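People keep asking me the same things about painting rooms, so I've put my answers in one place. I run the color desk at the Marner paint shop, and I've painted more spare bedrooms than I'd care to admit (mine, my sister's, the neighbors'...). If your question isn't in the list, come in and ask me!

## Picking a color

### How do I choose between two colors that look almost the same?

Paint both on big pieces of cardboard and move them around the room for a few days. Big means big, at least as wide as a dinner tray. Those little paper chips are fine for ruling things out, but I've never once picked a final color from a chip and been happy with it. Look at the boards in the morning, then again after supper with the lamps on. If you still can't tell them apart, buy the cheaper one and stop worrying.

### Does pale green go with blue-gray? I've heard blue and green should never be seen.
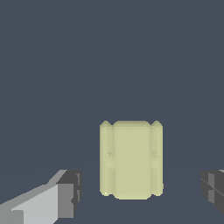
My grandmother said that too, and she had a blue couch on a green rug for most of my childhood, so I've never taken the rule very seriously. What matters to me is how gray the two colors are. A bright lime next to a bright navy can be hard to live with, but a creamy yellow-green against a flat slate, the way they are here, is one of my favorite pairs. The green comes forward and looks warm, and the slate just sits back and lets it. I'd put the slate on the walls and keep the green for something small, like a lamp or a stool or the inside of a bookcase.

### Will a dark wall make my small room feel smaller?

Sometimes, yes. I painted my own hallway dark blue and it did feel narrower, but I like it more now than when it was white, and I'd do it again. If you're nervous, do the end wall first and live with it for a week. In a room that never gets much sun anyway, white can look kind of dingy, and a deeper color is often nicer to be in.

### What about the ceiling?

Ask for your wall color mixed at half strength. It looks softer than plain white and you don't get that hard line at the top. Flat finish only, please - anything shiny up there will show every bump.

## Buying the paint

### How much do I need?

One gallon of our Skastholm wall paint covers 400 square feet with one coat on a smooth wall. Measure the length of each wall, add them up, and multiply by the height. Take off a bit for big windows, and don't bother taking off anything for the door. Then double it for two coats, because you will be doing two coats.

A quick one from last June: my back bedroom came out at 166 square feet of wall, so two coats fit in a single gallon with enough left over for touch-ups.

### Which finish should I get?

- **Flat:** hides dents and old patches, but it marks easily. Good for ceilings and grown-up bedrooms.
- **Eggshell:** my pick for living rooms and halls. You can wipe it down gently.
- **Satin:** kitchens, bathrooms, anywhere kids put their hands.

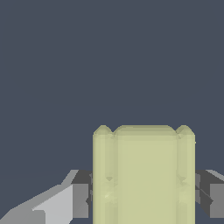
- **Semi-gloss:** trim and doors. On a whole wall it's a lot.

### Is the Lumov primer worth the extra money?

If you're going over a dark color, bare drywall, or a stain, I'd say yes. If your walls are already a light color and in decent shape, skip it and spend the money on a good brush. I'm still using an angled Zuccaro brush that I bought seven years ago, and it cuts a cleaner line than anything in the bargain bin (I do wash it properly, mind you).

### Can you match a color I already have?

Usually! Bring me a piece of it bigger than a quarter, and flat if you can manage it. Painted wood and smooth card work best. Fabric is tricky, especially anything fuzzy, and phone pictures are really only good for getting us into the right neighborhood. 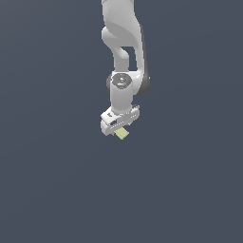 **Xinyi Song**
*Color desk, Marner*

## Doing the job

### How long should I wait between coats?

I leave three hours on a dry day and overnight when it's muggy. Touch a spot low down behind the door. If it feels cool or tacky, go have a coffee and come back.

### Why is my wall streaky?

Most likely the roller was running dry. Load it more often than you think you should and don't press. Work in sections as wide as your arms reach, and roll back into the last one while it's still wet. Streaks in a first coat don't bother me at all, by the way - wait until the second one has dried before you get upset.

### When do I pull the tape off?

While the last coat is still a little soft, slowly, at an angle. If you forgot and it's dried hard, run a sharp knife lightly along the edge first.

### Can I return tinted paint?

Sorry, no. We can often nudge it darker or grayer for you, though, so bring the can back with the lid on tight and the label still readable.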